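Thread time! I got into a winter chemistry course for adults in Oltville and I can't stop grinning. 15 weeks, starts in January.

1/ I'm 455 pages into the textbook already – no regrets!
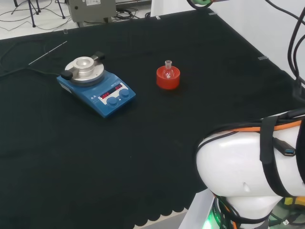 2/ Noemí Arellano teaches it. Her talk on soap sold me.

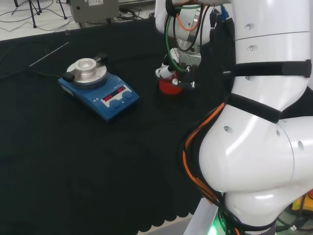
Hotplate, two dials, red readouts.

3/ Flashcards are working so well for me. Ten before coffee, 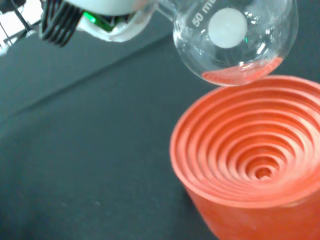 ten more on the bus, and moles finally make sense!
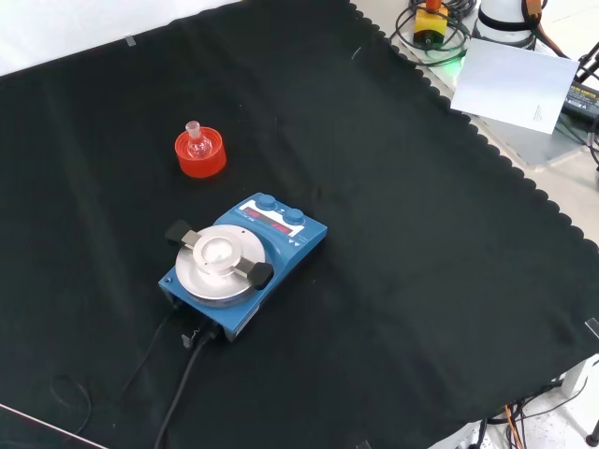 Round-bottom flask in its ring.

4/ Any study buddies out there?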